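Edem Asamoah
@edemasamoah

ok thread time. spent this whole week on the burger stacking task and want to get the software notes down before I forget them. mostly planner and grasp stuff, some tooling gripes at the end

1/ setup on the software side: perception node gives a 6D pose per part, Rutus (our task planner, Yesenia Ponce wrote most of it) picks the order, then a plain old sampling planner for the big moves and a servo loop for the last bit. no end to end policy yet. that's July if the data looks good

2/ first surprise. the order of the layers is the easy part. Rutus had that on day one. cheese on patty, tomato on that, whatever you ask for. it's a list. where all the time goes is the 20 mm before contact

3/ far away the planner is fine. near the parts it has to know what it's allowed to touch. if collision checking stays on for the target, you can't grasp the target. turn it off for the target and now the fingers think they can go through it

4/ what we do now: two collision sets. set A is everything, used until pregrasp. set B drops the target part only, and only for the finger pads, not the wrist. switch happens in one place in the code. it used to happen in four places. guess how I found out

5/ the switch was also not atomic lol. planner could grab the old set, servo loop the new one. you'd get a perfectly valid plan to a pose the other half refused. log just says "no solution". thanks log

6/ perception. top bun is the worst part in the set. it's round so yaw means nothing, and the estimator would pick a new yaw every frame and the wrist would try to follow it. tiny twitchy rotation the whole way down

7/ fix is dumb and good. mark the symmetry axis in the part file, then always choose the yaw closest to where the wrist already is. twitch gone. should have been there from the start, it's one line in the yaml

8/ glare too. shiny crown gives you a bright spot that moves when the camera moves, and the feature tracker loves it. we mask anything saturated now before matching. lose some seeds, keep the pose

9/ clear plastic is its own headache. depth goes straight through the dispenser walls or comes back as noise, depends on the angle. so the dispenser isn't perceived at all, it's a fixed box in the planning world from a measured pose. boring. works. if somebody bumps it we re-measure

10/ grasp success. ran 294 grasps with the new symmetry + masking code. not posting a percentage till I've sorted the failures by hand, becuase right now the auto labeler calls a drop a success if the fingers stop at the right width

11/ which brings me to the width check. we compare finger gap to expected part width at close. great for the patty. for the bun it depends completely on how it's sitting. flat it's one number, up on its rim it's another, in between it's anything

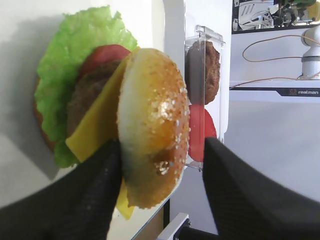 12/ so the bun now gets a width range per orientation, and the check asks the pose estimate which range to use. yes that means a bad pose can approve a bad grasp. Yesenia pointed this out in review in like 2 seconds. open issue

13/ current idea: stop trusting the pose after close and re-estimate in hand from the wrist camera, with the fingers masked out. the finger mask is easy, we know the joint value so just render it. the part mask when it's right up next to the stack, less easy. the lettuce edge in particular gets eaten by everything

14/ force. closing in position mode with a current limit. tried proper force control, it hunted. pretty sure it's my gains and not the gripper. parked it

15/ tooling. we moved logs from Sustberg to Braltico on Monday and I'm mostly happy. scrubbing a run with camera + joint state + planner events on one timeline, finally. search is slow. export drops the timezone, so anything you line up by hand will be off and you will lose an afternoon like I did

16/ also: save the random seed for the planner with every run!! we had 2 failures we could not replay at all because the seed was only printed to a terminal somebody closed

17/ things I'd take to any pick and place project: part symmetry in the part file. one place where collision sets change. seeds in the log. label failures yourself for the first 20 before you trust a script with the rest

18/ the Zepeda folks asked if the code is open. part file format and the symmetry bit, yes, once I clean up the readme. Rutus isn't my call, ask Yesenia

19/ next up is place, not pick. release is a mess, top layer likes to slide when the fingers open. going to try opening slower and backing out along the pad normal. will add to this thread if it does anyhting

20/ ok arm's free again, back to it. replies open if you've dealt with the in-hand pose thing, expecially with soft or floppy edges nearby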